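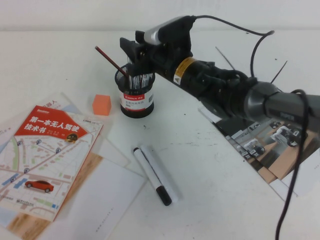 An in-universe journal is one of the most enjoyable bits of fan writing you can take on, and you don't need to be a novelist to pull it off. You're writing the private notebook of somebody who lives inside a world you love: a gunner, a cook on a freighter, a clerk at the wizards' post office, anyone at all. The tools are cheap too. A cheap notebook, a white tabletop with a few grey smudges on it and a black mesh pen cup will do nicely, and if the smudges get worse by the end of the weekend, you've probably had a good one!

Pick a minor character

Go for someone at the edge of the story. The heroes already have their thoughts on screen, but the person who refuels the ship has barely been touched, and that gives you loads of room. My own journal belongs to a dock inspector in Dretstead, the harbour town from the Sondeo books. She gets two lines in the second novel and I've now written 83 pages of her (help).

If you're stuck, rewatch or reread a favourite chapter and write down everyone who has a job but no name. One of them will start talking to you.

Work out what they know

Draw a line down the middle of a page. On the left, put what your character could have seen or heard. On the right, put what only the reader knows. Keep this page beside you the whole time you're writing. My inspector has no idea the Hakala is carrying the stolen charts. She thinks it's a grain ship with bad paperwork, and she's cross about the paperwork for 16 entries in a row. Readers who know the books love that stuff.

Rumours are fair game as well, and they can be wrong. A wrong rumour in the right place is a treat to write.

Build a rough timeline

Note the big events from the source and slot your entries between them. Leave gaps. Real diarists skip a fortnight and then write four pages about a sore tooth. Use the world's own calendar if it has one, and if it hasn't, "second night out of Arnier" works better than a numbered date anyway.

Write the first entry in one go

Set a timer for half an hour and don't stop to look things up. If you can't remember the colour of the harbour flag, put a cross in the margin and keep going. I do mine at the kitchen table on a Wednesday night and check the crosses later with the books open.

Start with a complaint or a small piece of news. "They've moved my desk again" tells us more than a paragraph of introductions, and people don't introduce themselves to their own diaries.

Add the bits and pieces

Now for the really fun part. Journals collect things, so give yours some:

A ticket stub or a cargo label, drawn by hand
A recipe copied from a crewmate, with the measurements crossed out and changed
A sketch of a ship with one engine in the wrong place
A list of debts
A letter that was never sent, folded and glued in along one edge

Cold black tea brushed over the paper gives a lovely aged look. Do it before you write, let the sheets dry flat overnight, and test your pen on a scrap first. Gel ink is a heartbreaker on tea-stained paper. Pencil and waterproof fineliners behave beautifully.

Let the handwriting change

Tired entries slope. Angry ones press hard. If your character is writing on a moving ship, try a page with the notebook on your knee in the passenger seat of a parked car. It feels silly for a minute and then it's brilliant.

Read it aloud before you share it

Anything that sounds like an encyclopaedia entry needs to go, or needs to be grumbled about by someone. Then swap with another fan and ask them which entry they'd like more of. Mine was the sore tooth, so the tooth is getting a sequel.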